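Navstead Clutgate Hand Kit

I've had the Clutgate on the end of my arm since October and I'm still finding excuses to use it! It's a jointed-finger gripper kit from Navstead, sold with a wrist adapter, a cable set and a small control board, and it replaced the plain two-jaw Cesex I'd been putting up with for far too long.

Setup took me one evening. The manual runs to 80 pages and you can skip most of them — the wiring chart and the grip tuning chapter are the parts worth printing. I did have to redo one connector, and the adapter screws are fiddly if you have big hands.

Flat, shiny things on the floor are my favorite test, and the office carpet makes it harder.
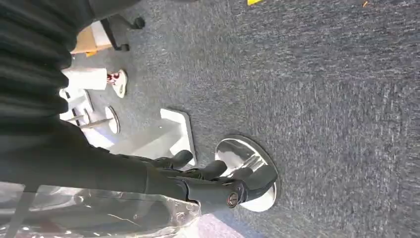 Photo: Brabec workshop blog

You can set the finger pressure in 100 steps, and I keep coming back to the low end for discs and lids. The fingers curl in a way the Cesex jaws never could, so there are far more ways to come at a thin edge. I've run 200 grip cycles in one sitting with no complaints from the motors (a bit of whine at full speed, fine by me).

Gripes? The software forgets your presets if you pull the plug too soon, and I'd love a longer cable. I've already ordered 2 spare fingertip sets, so you can guess whether I'm keeping it.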